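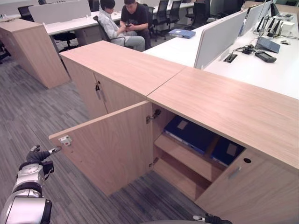

Cabinet door task: mixed demos vs. one side only

gosobczak
ok so numbers from the cabinet door stuff, posting before I lose the notebook. Setup same as the May thread. Office cabinet, two doors, shelf inside, binders on the shelf. Policy A trained on 473 demos, left door and right door mixed. Policy B on 112 demos, right door only. Tested both on the right door.
B wins. Not by a little either. A keeps drifting to the wrong side of the handle and stalls.
Warance config, default everything except action chunk length, which I set to 9.

kkuroda
what counts as a success? door past some angle or just off the latch?

gosobczak
open enough to reach the binders. judged by eye by whoever is at the keyboard, I know I know

kkuroda
by eye means you. and you know which policy is running. I wouldn't put this in the Climham writeup untill someone scores it blind

Genji_O
Agree w/ Kazue on the scoring but the drift is real, I've seen the same on our drawers. Mixed left/right data, no side label, the thing averages. Did you try conditioning on side? Even a single bit.

gosobczak
not yet. next on the list. was hoping the head camera would be enough for it to work out which door

Genji_O
head cam sees the door fine from far. Then the arm comes in and the handle is half behind the hand. That's where ours went wrong, last bit before contact

gosobczak
yeah matches. Approach is fine for both policies. It's all in the end bit, hand near the outer edge of the door, handle right next to the fingers. 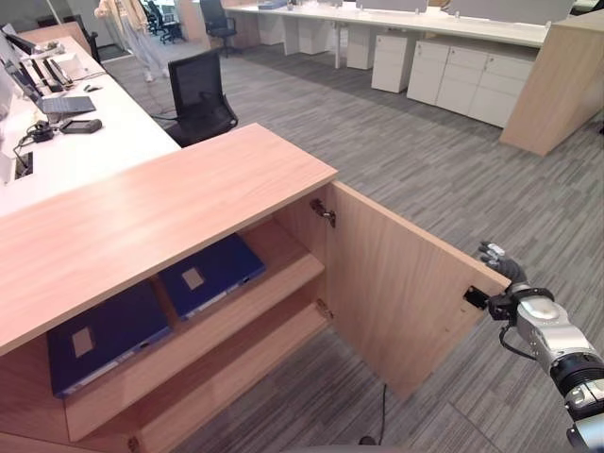

and A gets more wobbly the closer it is, so you can't fix it with a longer approach, tried that. Starting pose also matters more than I'd like. Shift the base a little toward the desk and B gets worse too, just less. I only did 3 base positions so don't quote me.

w_blomqvist
Going to disagree with the whole framing. You changed two things, the amount of data and the mix. B could be better because whoever did those 112 was more careful. Who teleoperated?

gosobczak
Grażyna did all of B. A was four of us over a couple weeks

w_blomqvist
Well there you go. That's an operator result until shown otherwise.

g.ostrowski
lol thanks I think. But Wenche has a point, I always pull the door the same way, elbow low, same speed. The A set has people yanking from the top corner, people hooking it from the edge, all sorts. You could cut A down to just my right door demos, they're tagged by operator in the Drorbridge export

gosobczak
oh that's easy then. didn't know the tags survived export

kkuroda
they do if you used the newer script. the old Najafi one drops them silently. check first

gosobczak
checked, tags are there. Plan: A filtered to right door, all operators. A filtered to Grażyna only. Full A plus side bit. Same starting poses for all. Kazue scores from video without knowing whcih is which

kkuroda
fine, but shuffle the filenames, last time they were in order and I could guess

Genji_O
please also log where it stalls, not only pass/fail. Distance hand to handle at timeout would do

w_blomqvist
And run the left door with A while you're at it. If mixed data fails there too it's one story, if it only fails on the right it's a different one.

gosobczak
ok adding left. will post the table in this thread when it's done, training the first one tonight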